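Call for participants: try a hand-held gripper at the Hillow open day

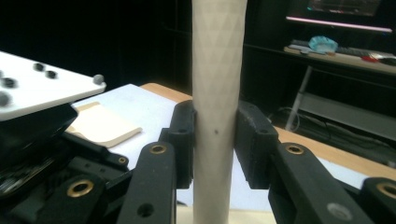 Gripper pads closed on a cream cylinder, with the white marker plate at upper left.

Come and have a go! In January we are opening the Parkura workshop at Hillow for an afternoon, and we're looking for people who would like to pick things up, put them down again and tell us how it felt. You need no technical background at all — if you can use a pair of kitchen tongs you'll be fine.

Each visit has 3 parts. Bendik Strand gives a short demonstration at the bench, then you get your own turn with the gripper, and after that there's coffee and a chat with the Plesis team about what was awkward and what wasn't. We love the awkward bits, so please don't be polite about them.

We have 200 places. Last January 453 people wrote to us, and between them the ones who came did 1,310 grasps, many of them far neater than ours (Bendik is still a bit sore about that).

Who can take part
Anyone aged 16 or over. Left-handers very welcome, as we had too few last time. You can sit or stand at the bench, and the whole route from the street is step-free.

What to expect
Doors open at 1 pm and the last group starts at 4.30 pm. Allow an hour. Long sleeves should be rolled up and loose bracelets left in your bag. Taking part is unpaid, but bus fares are refunded at the desk.

To sign up, write to the open day desk at Sæther House, Hillow, with your name, your age and the start time you'd prefer. Groups of friends can come together — just put all the names in one message.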